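Masking the bin before you look for objects

Part four of the Zorken set-up notes. Written by Tamara Voicu, last changed June 2025.

You should already have both arms homed and the cameras calibrated from part three. If the overlay in the viewer is still a few millimetres out, go back and fix that first. Everything on this page depends on it.

The object finder in Numa works by comparing each new picture with a model of the empty bin. On a plain grey bin that is easy. With a patterned lining and a marble-look floor the finder will happily report a yellow fleck or a brown vein as a thing to pick up. You can train your way out of that, but a mask and a background model are quicker and you will want them anyway.

1. Collect the background

Clear the floor and send one arm through the background sweep:

numa sweep --arm left --views 50 --out bg/

The planner spreads the views over the floor and the lower walls. Leave the gripper open for all of them. The fingers show up at the bottom of every wrist view, and the mask in step 2 expects them apart.
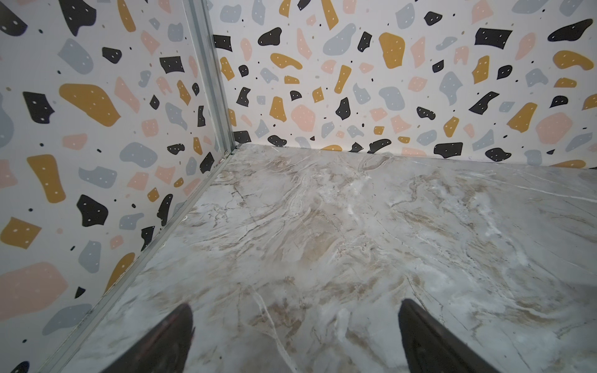
Look through the folder before going on. Delete any view with motion blur. The shiny floor is the other thing to watch: if the bright area has lost its veins altogether, lower the exposure by one step and run the sweep again. A soft sheen is fine.

2. Mask the fingers

Open the mask tool and load any view from the sweep:

numa mask --camera wrist_left

Draw round each finger separately and leave the gap between them clear. Grow the mask by 9 pixels with the plus key. I used to draw it tight and then lost most of a day to thin slivers along the finger edges that came back as objects. Save, then do the same for the right arm. The two masks are not interchangeable, even if the grippers are the same model.

3. Fit the walls and floor

numa fit --bg bg/ --planes auto

This finds the floor and the walls and stores a colour model for each. Metal strips in the corners often get split between two planes. Balakrishnan Nambiar wrote a small patch for this, which is in the tools folder as corner_join.py. Run it after the fit and check that the seam in the viewer is one line - if it is doubled, the wall was picked up twice, and you need to delete the weaker one by hand.

4. Set the work area

The fixed camera sees a good deal more than the floor. The rail, the arm bases, the boards and the cables must all fall outside the work area, along with anything left lying on the rail. Click the floor corners in order, starting at the back left, and press Enter to close the shape.

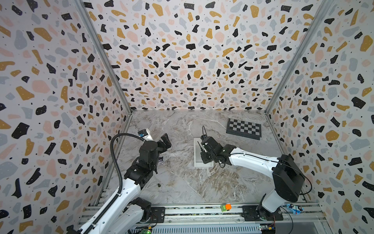
Arms over the floor are handled in another way. The fixed camera mask is drawn afresh from the joint angles for every picture, so there is nothing to paint. Cables are the weak spot, as they are not in the arm model. Set this in scene.yaml:

arm_margin_mm: 50
cable_margin: on
min_hits: 2

With min_hits at 2, an object has to turn up in two pictures running before the planner is told about it. An item partly covered by a gripper keeps its last known outline until the arm moves away.

5. Check it

Run the finder live with a few items on the floor:

numa find --live --show-mask

Each item should get one outline. Big flat things with a strong pattern of their own, such as a chessboard, may break into pieces. Raise merge_gap until they join up, but go slowly, or small things nearby will be swallowed too. Very small dark items can be lost against the veins, and for those the wrist camera does better than the fixed one.

If outlines appear on the walls, the lining has probably shifted and the sweep needs doing again. If they appear only beside a moving arm, check the camera clock. Hiu-tung Tu's notes on time stamps are in part two.

Save the scene under a new name. Part five covers grasp planning and keeping the two arms out of each other's way.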